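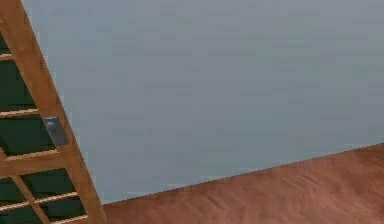 Boonsong Phromma objected after the previous lecture that a demonstration made by remote control in a simulated house teaches the robot mostly about the interface, and only a little about the house. The objection is fair and comes up every year. These notes take it as the starting point.

Unit 7: Demonstration by Hand and by Remote Control
Instructor: Manouchehr Golestani

7.1 Terms

A demonstration is a time-ordered record of what the robot sensed and what it was told to do while a person was in charge of it. Both halves are needed. A video of a person opening a door is useful material, but it holds no robot commands and we do not call it a demonstration in this course.

An episode is one demonstration from reset to stop. A policy is the function fitted to the episodes, taking observations in and giving commands out.

Kinesthetic teaching means moving the arm directly with your own hands while its joints are made compliant. Teleoperation means driving it through a device: a leader arm, a handheld controller, a keyboard. In simulation there is no arm to hold, so all of our Stulla work is teleoperation. The hand-guided sessions are on the Greltard arm in the Abbasi lab and start in June.

7.2 What hand guiding gives you

The operator feels contact directly. A drawer that binds, a lid that has seated, a peg that has met the rim of its hole: all of these arrive through the wrist with no display in between. Operators also learn the joint limits quickly, since the arm refuses to go past them.

The costs are as follows. Your hands and torso are in front of the cameras during the recording and will not be there when the policy runs. The forces measured at the wrist include the ones you applied. Two-arm tasks are awkward for one person, and a moving base makes things worse. The usual remedy for the camera problem is to record joint positions by hand guiding, then replay them with the operator standing clear and record the images on the replay. Replay works well for rigid objects that start in the same pose. It works badly for cloth, and for anything the first pass has displaced and you have put back carelessly.

7.3 What remote control gives you

The images are clean, and the command stream has the same form as the one the policy will later produce. Whatever the operator achieved was achieved through the robot's own motors and limits.

The main cost is a loss of feel. Depth is hard to judge from a flat display, and most novices approach a handle too fast, stop short, and creep in. The creeping gets recorded, and a policy fitted to it will creep too. Latency has a similar effect. When the display lags, operators fall into a move-and-wait pattern, and the waits appear in the data as long runs of near-zero commands. Trim these before fitting, but keep the originals.

A second cost is hidden information. If the operator can see a wide view of the room and the policy gets only the onboard camera, the recorded actions depend on something the policy cannot see. The rule for this course is that you drive from the same views you log. If you cannot do the task that way, move the camera or change the task. Do not open an extra window.

7.4 Doorways and passages

Most of the base motion in the house scenes consists of getting from one room to another. Treat the passage as its own segment with its own start and stop marks in Trakeck. Line up before the opening, go through at constant speed, and turn after the base has cleared the frame. Cutting the corner saves a little time and produces episodes that disagree with each other about when to turn.

Plain walls deserve some attention. A policy that has a large, featureless surface in view has few cues to its own position, and small heading errors build up without correction. Keep an edge in view where you can - a door frame, the corner of a wall, the line where wall and floor meet. 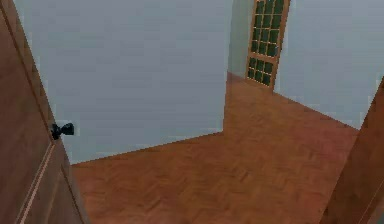 How much practice should an operator have before the first recorded episode? Plan on about 10 minutes of free driving in the same house, with the logger off, followed by a full attempt at the task that you discard.

Doors that already stand partly open need a decision in advance. Either the task includes moving the door, in which case every episode moves it, or the door is fixed in place at reset. Mixed sets, in which some operators push the door and others squeeze past it, were the most common fault in last year's submissions.

7.5 Rooms with objects

The bathroom scene is harder than its size suggests. A long-handled dustpan stands in the middle of the floor, with a plunger farther back on the left and the toilet on the right. The dustpan has a thin pole with a short T-shaped grip at the top, and there are at least two reasonable ways to take hold of it. One is to close on the pole from the side. The other is to come down over the grip. Each gives a usable policy when demonstrated consistently. A simple regression policy fitted to an even mixture of the two tends to reach for a point between them and grasp nothing.

Choose one strategy per submission and write it in the episode header. If you want to study mixed strategies, use a model that can represent several modes and say so in your report.

Vary the things you want the policy to ignore. Start the base from different headings, and shift the small items on the tank lid between episodes if your task does not involve them. Hold fixed the things that define the task. Students often do the reverse: the base starts from one convenient pose every time, and the instruction drifts.
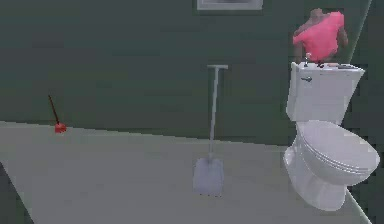 7.6 Recovery and failed attempts

A set made entirely of smooth successes shows the policy nothing about how to get back from an error. When the policy drifts a little off the demonstrated path it sees observations that are absent from the data, its next command is worse, and the drift grows. Three remedies are covered in the reading. The one used here is deliberate recovery: at a marked point the operator moves the robot off course, then switches the recording flag on and corrects. The disturbance itself must stay outside the flagged part. Otherwise the policy learns to wander off before coming back.

Failed episodes are kept and labeled. Do not delete them, and do not fit to them in the baseline.

To return to the objection at the top of these notes: the interface does leave marks in the data. Creeping approaches, waiting pauses and a preference for motion along one axis at a time are all properties of the controller and the person holding it. The test is to have a second operator record the same task on a different device and compare the command histograms. Where they differ and the room does not, you are looking at the interface.

7.7 Assignment

Work in pairs. Each pair has 2 operators, and both must record.

Step 1. Pick one passage task and one object task in Stulla. State the start condition, the stop condition and the views used.

Step 2. Record 5 episodes of each task per operator, with the second operator on a different input device. Use the Trakeck defaults for the logging rate.

Step 3. Add recovery segments to the object task only.

Step 4. Plot base speed against time for every passage episode, both operators on one set of axes. Mark the pauses.

Step 5. Fit the baseline to each operator's data separately, then to the pooled data. Report all of the fits, including any that fail outright.

Submit the logs together with the plots. Reports without logs will be returned unread. Lab machines must be reserved through the course page, and the ones nearest the door have no handheld controller attached.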